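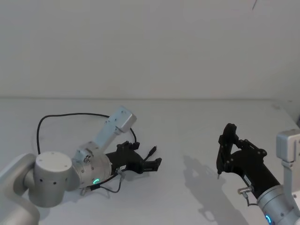 Odile Ferrandec

Il y a 169 marches entre la maison et le lac de Keria, et je le sais parce que c'est peint en bleu sur la dernière, celle qui trempe dans l'eau. Quand j'étais petite je les descendais sur les fesses. L'été de mes cinquante-huit ans, je les ai descendues en peignoir, à six heures du matin, avec un bonnet de bain orange qui me faisait une tête de potiron, et j'étais folle de joie !

Il faut dire que je ne savais nager que depuis le printemps. Toute ma vie j'avais aimé ce lac depuis le bord. Je connaissais ses couleurs par temps d'orage, l'odeur de vase et de menthe qui monte le soir, les cloches de Rankin sur l'autre rive quand le vent vient de là-bas. J'y avais mangé des kilos de gromeras, ces galettes à l'anis qu'on vend au ponton et qui collent aux dents pendant des heures. Mais entrer dedans, non. Ma mère avait peur de l'eau, sa mère aussi, et on se passait ça dans la famille avec le service à café.

Et puis la piscine municipale, un mardi gris qui aurait pu être n'importe quel jour, une affiche : « Adultes grands débutants ». Grands débutants ! J'ai adoré le mot. Je me suis inscrite avant d'avoir acheté un maillot.

Les premières séances, j'ai bu la moitié du petit bassin. La maîtresse-nageuse avait une voix de chef de gare et des sandales rouges, elle marchait le long du bord en répétant « soufflez, soufflez, mais soufflez donc », et moi je soufflais, je coulais, je remontais en riant, j'avais de l'eau jusque dans les pensées. Un jour, j'ai fait une longueur. Je me suis accrochée à la goulotte et j'ai regardé derrière moi toute cette eau que j'avais traversée - j'aurais embrassé le carrelage.
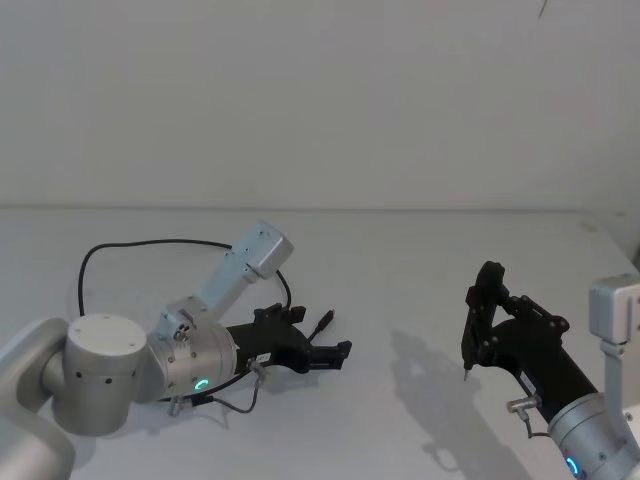
Quelle est la température du lac de Keria en été ?

L'eau de surface atteint 20 degrés près du bord en juillet, et elle reste plus fraîche au large.

Je m'étais donc renseignée. J'avais aussi lu que la traversée jusqu'à Rankin faisait plus de 900 mètres, et je me suis répété ce nombre tout l'hiver suivant, en épluchant les carottes, en attendant le bus, en faisant mes longueurs. Mon frère disait que c'était une lubie. Il a quand même sorti la barque de la remise, celle de notre père, le Skuslow, un nom que personne chez nous n'a jamais su expliquer, et il a passé plusieurs soirées à la calfater en grognant.

Ce matin-là il m'attendait au bas des marches, déjà assis, les rames en travers des genoux. Il n'y avait pas un souffle. Le lac fumait un peu, vous savez, cette petite vapeur qui court à ras de l'eau et qui s'ouvre quand un canard passe. J'ai posé le peignoir sur la rambarde. J'ai mis un pied, puis l'autre, j'ai crié un mot que je n'écrirai pas, et mon frère a ri si fort qu'un héron s'est envolé.

On croit que le plus dur est de s'éloigner du bord. Pour moi ce fut le moment où le fond disparaît. On voit les cailloux, les herbes penchées, un bout de corde, et tout d'un coup le vert se ferme. J'ai pensé à ma mère. J'ai pensé très fort à elle, debout sur la rive avec ma serviette tendue comme un filet, et j'ai soufflé. Soufflez, mais soufflez donc ! 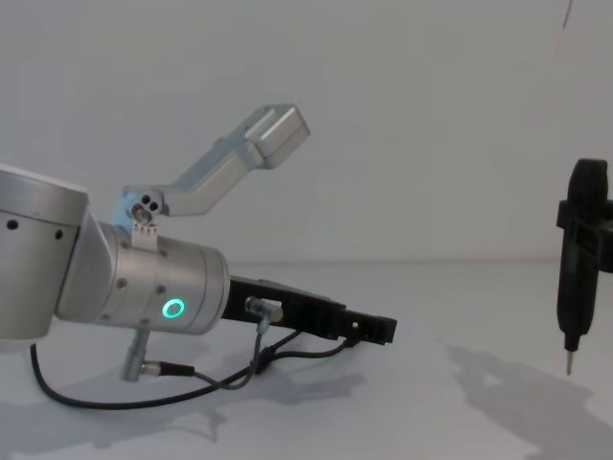 Au-dessus de la table claire

Après, c'est devenu immense. Je nageais la brasse, une brasse de grenouille prudente, et à chaque fois que je levais la tête le monde était là, bien rangé : le clocher de Rankin, les peupliers, la barque qui clapotait à ma gauche. Mon frère s'était mis à siffler. Il siffle faux depuis toujours et jamais musique ne m'a autant portée. Au milieu, le soleil est passé par-dessus la crête et l'eau s'est allumée d'un bout à l'autre, j'en avais plein les cils, je ne voyais plus rien, je nageais dans de la lumière froide et je chantais dans ma tête.

J'ai eu une crampe, bien sûr. Je me suis mise sur le dos, j'ai tiré sur mon orteil comme on me l'avait appris et j'ai attendu en regardant le ciel. Il m'a demandé si je voulais monter. J'ai dit non avec une telle vigueur que j'ai avalé une gorgée. Elle avait un goût de pierre et de feuille, ce lac que je n'avais jamais bu !

De l'autre côté, il y a une petite plage de gravier et deux bancs. Sur l'un des bancs, une dame très âgée donnait du pain aux moineaux. Elle m'a vue sortir à quatre pattes, le bonnet de travers, les genoux tremblants, incapable de me tenir droite.

- Vous venez d'où, comme ça ?

J'ai montré la maison, là-bas, minuscule, avec ses volets encore fermés. Elle a regardé longtemps. Puis elle m'a tendu ce qui restait du pain.

Mon frère tirait la barque sur les cailloux. On a mangé tous les trois sans parler, les pieds au soleil, et quand les cloches se sont mises à sonner juste au-dessus de nous, elles étaient si fortes que je les ai senties dans le banc.

Temps de lecture : 4 minutes

Imprimer | Envoyer par e-mail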